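Imprimir
Enviar por correo electrónico

NOTA DE PRENSA

Wunmont abre una sala de lectura en chino para los niños más pequeños

Tokavport, 18/10/24. La biblioteca infantil Wunmont abre al público una sala dedicada a los libros ilustrados en lengua china, para los niños hasta 5 años y sus familias. La colección empieza con 77 títulos, entre ellos varios clásicos traducidos de otros idiomas, y tiene el objetivo de llegar a 2.000 en los próximos años.

Los libros se pueden llevar en préstamo durante 90 días. Los de cartón se guardan en los estantes bajos y los de papel se piden en el mostrador.

«Muchas familias de nuestro barrio hablan chino en casa, pero no encontraban aquí un libro para leer antes de dormir», declara Yung-ching Chiu, responsable de la colección. «También vienen padres que estudian el idioma y quieren aprender junto con sus hijos».

La sala organizará lecturas en voz alta, en chino y en español, y la primera está dedicada a «La pequeña oruga glotona», de Eric Carle, en la traducción de 郑明进. La entrada es gratuita y no hace falta inscripción. El programa continúa hasta abril.

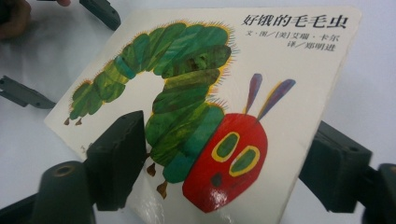

Folasade Nwosu opina que la lectura en dos lenguas debería hacerse despacio, página por página, y pide que se repita el mismo cuento varias semanas, porque a su hija le gusta escucharlo cuando ya sabe lo que viene después.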